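My rules for recording chores at home
5 April 2020

So I finally wrote my rules down! I've been recording household chores for the Kumden project since January, all of it with the hand-held gripper, and people keep emailing to ask how I keep my sessions from turning into a mess. (They did turn into a mess. My first 200 takes got thrown out, and I sulked for two days.)

Rule one is boring: wipe the pads and check every screw before you start. A loose finger drifts a tiny bit each time you squeeze, and you won't notice until you're sitting there at night going through clips and wondering why nothing lines up.

Rule two is about clothes, and I will argue with anyone over it. Start each take with the garment in a different position. The Temimico guide says to square everything up first, and I get why, it looks so tidy, but a robot that has only ever met a perfectly straight jacket is going to be useless in my house. 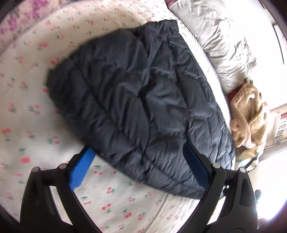

Puffy things need slower hands, too. Close the fingers gently, wait a beat, then lift. If you grab fast the filling squishes away and you come up with a pinch of fabric and no grip at all. I go at half the speed I'd use for a T-shirt and my keep rate is so much better for it.

Rule three: leave the room alone! Kurek used to ask for bare backgrounds and I spent ages clearing shelves before every session. Draltedine wants normal rooms, lived in, and I'm with them all the way. Do put away mail, prescriptions and family photos, though. That one I'm strict about.

Last one, stop at 100 takes a day. I've tried pushing past it and my wrist gets sloppy, and sloppy takes are worse than none. The goal is 3000 by the end of the project and I'd like to still be able to open a jar when I get there.

Next post will be about labeling, which I have many feelings about.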